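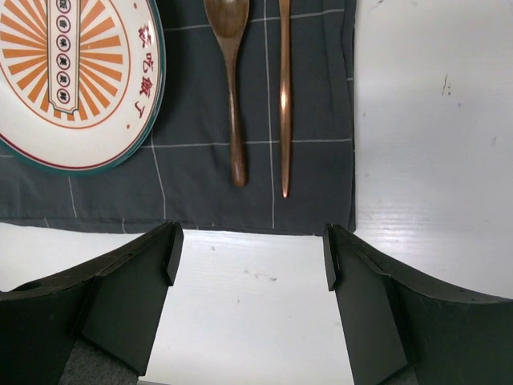
About Kurkero

Hi, and welcome! I run Kurkero, a little online shop for table linens and everyday dishes, out of a former shoe store in Illirdale. I opened it with 3 shelves, a borrowed cash drawer and far more napkins than any sane person would order (I still have a few of the mustard ones, if you want them).

What I sell

Mostly placemats, runners, dish towels and plates. I like grays and plain whites with one loud thing in the middle of them, so if you're after a full matching set for twelve, I'm probably not your shop. The Zurum mats are what people come back for. They're fabric, they fold up small, and I've had the same ones on my own kitchen table for ages. Iron them on the back, please!

The Wei shelf is where I put the odd plates: singles, ends of lines, patterns I only found once. When one sells, it's gone, and I can't get you another, so do write to me before you fall in love with a pair.

Ordering

I pack everything myself, usually in the evening with the radio on. Orders over 200 dollars ship free. Smaller ones go at whatever the post office charges me that day. If a plate arrives chipped, send me a photo and I'll refund you, no need to mail it back.

Visiting

You can come by the shop at 1622 Mill Road, but ring the bell and give me a minute, I'm often in the back. I close for two weeks every November to go buying.

Page updated 26 April 2021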